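4. Setting up a foster placement

Use this section once the animal has an intake record in Curnura. If there is no intake record, go back to section 3. A placement cannot be saved against a blank animal number.

You will need:
the animal number (printed on the kennel card)
the foster home's reference
the date of the last vet check

4.1 Open the placement form

1. Sign in and choose Animals from the top menu.
2. Type the animal number in the search box. Leave out the leading zeros, so that 0001249 is typed as 1,249 or 1249. Both forms are accepted.
3. Check the name and species before you go on. Numbers from the old Wikgate system were carried over in November, and a few animals still have two records. If you see two, use the one marked Current.
4. Press New placement.

Note: The button is grey if the animal is on a stray hold. Only a centre manager can lift the hold.

4.2 Choose the foster home

1. Start typing the surname or the home reference. The list shows approved homes only.
2. Look at the Spaces column. A home with no spaces left can still be picked, but the placement will go to the centre manager for approval before it becomes active.
3. Read the home notes. They cover other pets, children, stairs and garden fencing.
4. Press Select.

Caution: Do not place an unvaccinated cat or kitten in a home that already has cats. Curnura shows a yellow warning, but it does not stop you saving.

4.3 Add the care details

Fill in feeding, medication and grooming on the Care tab. Whatever you type is printed on the sheet that goes home with the animal, so write it for someone who has never met the dog or cat. "Twice a day, after meals" is better than "BD pc".

For long-coated animals, put how often the coat needs brushing and any sore places to avoid. Kit lent by the centre — carriers, leads, brushes, heat pads — goes in the Items box, one to a line, so it can be ticked off when it comes back. 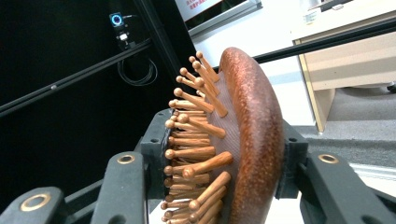
4.4 Set the review dates

1. Open the Reviews tab.
2. The first call is set for 2 days after the start of the placement. You can bring it forward but not push it back.
3. Set the home visit for day 5. For a litter, add a weighing date as well.
4. Choose who gets the reminder. If you leave this empty it goes to the duty desk.

Note: The Zaddale centre is closed to visitors on Sat 21 December. Reminders due that day will appear on the duty desk list as usual, and calls should still be made.

4.5 Save and print

1. Press Save placement. The status changes to Active, or to Waiting if approval is needed.
2. Press Print and choose Foster sheet. Print 2 copies, one for the foster home and one for the kennel folder.
3. Ask the fosterer to sign both.

If the sheet prints without the care details, the Care tab was not saved. Open it again, press Save, and reprint.

Problems with approvals go to Sebastián Sepúlveda at the Cattaneo office. For lost passwords see section 9.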